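Polling Place Inspection Checklist, Primary Election
Site: Furport Community Hall, Steinbach precinct
Inspector: Themis Tsolakis
Date: November 17, 2019
Registered voters assigned: 2,000

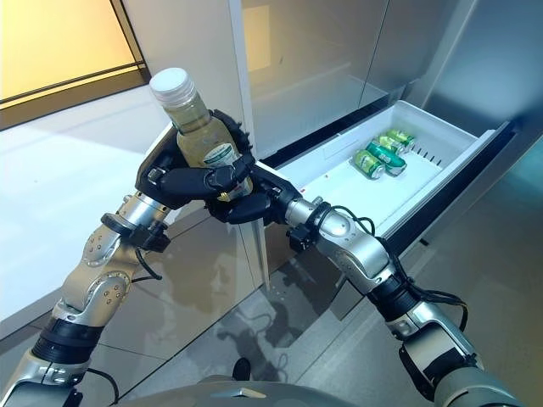
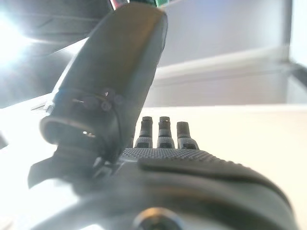
Robotic hands, two pictures; a bottle is held in the first.

1. Accessible entrance, door clear width
Pass. Ramp handrail tight on both sides.

2. Voting booths
Pass with comment. 11 set up. Privacy screen on booth 4 does not latch. Replace before opening.

3. Ballot scanner (Setasa), seals and zero tape
Pass. Seal number matches the transfer log. Zero tape signed by both judges.

4. Test deck
Fail, then pass. 98 test ballots run. First count was short by one after a double feed. Rollers cleaned, full deck rerun, totals agree with the hand tally.

5. Electronic poll books
Pass. Voter file loaded and checked against the county list. Battery on unit 2 holds a charge but the cable is worn.

6. Provisional ballot supplies
Pass. 278 envelopes in sealed carton. Affidavit forms are the August revision.

7. Campaign-free zone
Open. Boundary marked at the front walk only. A Vetov for Senate yard sign stands inside the limit by the side door. Campaign office notified by phone.

8. Emergency exits and extension cords
Pass with comment. Cord to the scanner crosses the check-in line. Tape down or reroute.

Items 2, 7 and 8 to be rechecked by Lutz Hellwig before polls open. Copy of this form goes in the precinct binder.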